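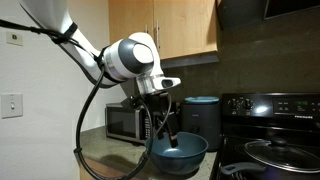

*Fig. 1. Kitchen counter with the teal-blue bowl.*

# Food waste in a shared kitchen, Cindville

Preben Lauritsen
Final report, 27 May 2025

## What I wanted to find out

How much food gets thrown away in one student house kitchen, and which food. Original plan was to compare two houses but Brustuvska house never wrote back, so it's just Egilsson house. Changed the title, might still say "houses" in a couple of places.

Background reading was mostly on household waste, families, people who do one big shop a week. Not much on students sharing a fridge. Students shop small and often, buy the same stuff as each other without knowing, and go home on weekends. I expected bread and salad to be the worst. Half right.

## Method

Every bit of food going in the trash got weighed first. Kitchen scale, a bowl, a clipboard on the fridge with a pen on a string. People wrote down what it was, the weight in grams, and a reason code:

- M = moldy or went off
- L = cooked too much, leftovers
- D = past the date, looked fine
- F = forgot I had it
- X = other

Peels, bones, coffee grounds and tea bags didn't count. Liquids didn't count either, which I regret, see below.

The log ran through March. I typed up the sheets every evening, or most evenings. Pen went missing for part of the second week and people used their phones and sent me the numbers, so those entries have no reason code unless I remembered to ask.

The scale is an Ultora and it tops out at 3000 g. Only mattered once, somebody cleared out a whole freezer drawer and we had to do it in 2 goes.

## Results

90 entries in total. Heaviest single thing after the freezer drawer was a pot of rice, 443 g, code L. Rice in general was the surprise. It's cheap, nobody measures it, everybody makes too much and then it sits in a pot with the lid on until someone gets brave.

Bread was the most common item by number of entries but light, mostly heels and the last few slices. Salad bags were next. Nearly all M. Fruit hardly showed up at all, maybe becuase the fruit is out on the table where you see it.

D was used less than I thought it would be. People in the house told me they go by smell.

F and M overlap a lot. If you forgot it, it went moldy. I should of made people pick one on clearer grounds, or let them tick both. As it is I wouldn't trust the split between those two codes, so I have put them together in the chart (appendix).

## Problems

Milk. So much milk went down the sink and none of it is in the data. Also soup.

People knew they were being logged. Two housemates said they ate things they would normally have tossed, to avoid filling in the sheet. So real waste probably higher. No way to say by how much.

One house, one month. Can't generalize.

## What I'd do next

- count liquids
- measure a month before with no clipboard, just me going thru the trash (gloves)
- try a "eat this first" shelf and see if M/F goes down
- put a cup next to the rice

The shelf is the one I'd most like to test. We kind of started it by accident in the last week, top shelf of the fridge, masking tape label. Seemed to get used. No numbers on it.

## Appendix

Raw log sheets scanned, chart of weight by code, chart of entries by food type. Consent form is the departments standard one. TODO fix axis label on chart 2, says kg should be g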